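Trernville's town magazine opens its pages to first-time writers

Residents invited to send in stories, recipes, rants and recollections for the May issue

The Trernville Quarterly, the free magazine that drops through every letterbox in the town and out as far as Drenetberg, is giving over half of its May issue to people who have never been published before. Anyone who lives, works or studies in the area can send something in, and the editors would love to hear from as many streets as possible!

The idea came out of last winter's readers' evening at the Ersoy Rooms, when the talk went on long after the tea had gone cold. People had stories about the old ferry crossing, about learning to bake from a neighbour who spoke no English, about the summer the reservoir dropped low enough to show the church wall. Hardly any of it had ever been written down, and the editors went home wanting to print the lot.

"I've edited this magazine for 11 years and I still get a thrill when an envelope arrives in handwriting I don't know," said editor Zuleica Furtado. "We want the piece you've been telling at family dinners for half your life. Spelling doesn't matter, we can sort that out together. Just send it."

Pieces can be up to 192 words for the short pages at the front, or longer by agreement for the middle section. Poems are welcome, and so are letters, lists, recipes with a bit of history attached, and strong opinions about allotments. Writers under 16 should ask a parent or guardian to sign the form. Entries in Turkish, Portuguese or any other language spoken in the town will be printed alongside an English version, and the magazine will arrange the translation.

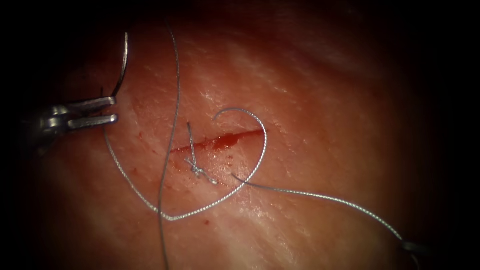

A robotic needle driver, a curved needle and grey suture thread over pink tissue

The regular pages will all be there too. The walking column heads up to Skitov this time, by the lower path and back over the ridge (stout shoes, please, it stays muddy well into spring), and the crossword returns after a season away with a new setter and a rather fiendish bottom corner. There is a long look at the market hall roof, which is being re-slated in stages, and the swap page has been given more room after a flood of seed and jam jar offers.

To help anyone staring at a blank sheet, the magazine is holding two drop-in writing evenings at the Ersoy Rooms, both starting at 7 pm. They will be led by Muammer Şimşekoğlu, whose serial about a family bakery ran in the magazine last year and brought in more post than anything before it.

"I wrote my first piece on the back of delivery notes," said Muammer Şimşekoğlu. "It was a mess, and Zuleica rang me up and read bits of it back to me, and I thought, oh, that's quite good. I'd like other people to have that phone call."

Entry forms are at the library desk, the Skitov road post office and the Drenetberg bus station kiosk. Finished pieces can be handed in at any of the three, or posted to the magazine's office above the market hall. Every writer will get a reply, and everyone whose work is printed will receive extra copies to pass round.

Notes to editors

The Trernville Quarterly is a free community magazine paid for by local advertising and readers' donations. Zuleica Furtado and Muammer Şimşekoğlu are both available for interview and can be reached through the magazine's office.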